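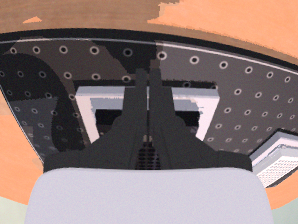
27 November 2024

Slept badly, up before the heating. Read the brochure for the sleep course again over toast and I still can't find the part where it says what happens if it doesn't work.

Adesuwa Ogbonna swears by it. She did the whole thing in March and says she's out like a light by ten. I have known her a long time and she has also sworn by celery juice, a magnetic bracelet and a man called the Captain. So I put it down as maybe.

The course is called Prinda. You pay 53 dollars, you get 22 evenings of audio, and a woman with a very slow voice tells you to picture a staircase. I did the free evening on Monday. I pictured the staircase. By the fifth step I was wondering who vacuums it. Then I lay there working out whether the gutter bill was fair, and it isn't, and that was me until past two.

They claim more than 2,000 people "transformed their nights." Transformed how? Mine could be transformed by a barking dog. There's one quote from a person in Riihimäki and one from Arau, no last names, both saying nearly the same thing about waking up "refreshed and ready." I don't talk like that and I don't believe they do.

What I will admit: the nights I skip the late coffee are better. Also the nights I leave the phone in the kitchen. My mother could have told me both for free, and did, often. 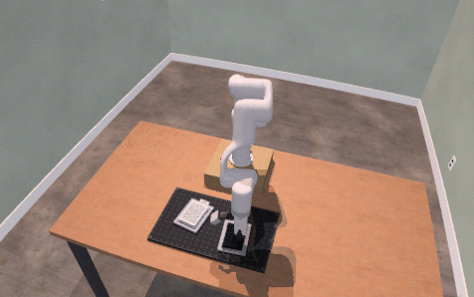
White arm, wooden table, black mat in front.

Afternoon was gray and slow. Walked to the library and back, returned the Gutusis book two days late (dull, and the ending was a cheat). Bought the cheaper pillow. The clerk said the other one "remembers your neck." I said I'd sooner it didn't.

Called Adesuwa after supper. She asked if I'd signed up and I said I was thinking. She said thinking is my whole problem. Could be. She was yawning at quarter to nine, I'll give her that.

Decided: no coffee after lunch for a week, phone in the kitchen, window open a crack. If I'm still awake at two by next Wednesday, I'll pay the 53 and go back to the stairs.

Gutter man still hasn't called. Pie crusts for tomorrow are in the fridge.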